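Romine Room: Table and Storage Inspection Checklist
Inspector: Razia Siddiqui
Date: 7 July 2019
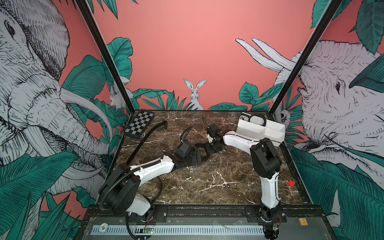

Items are marked Pass, Fail or Follow up. Comments are required for any item not passed.

1. Tabletop clean and free of chips: Pass.
2. Front rail screws checked for tightness: Pass.
3. Slots in the panel below the rail free of dust: Follow up. Wipe down before the next inspection.
4. Mural walls secure at the corners: Pass.
5. Cables clear of the walkway: Pass.
6. Compartment tray labeled: Fail. Labels to be ordered from Stivar.
7. Small items returned after use: Follow up. Remind evening users.

Next inspection: August. Open items to be closed within 15 days.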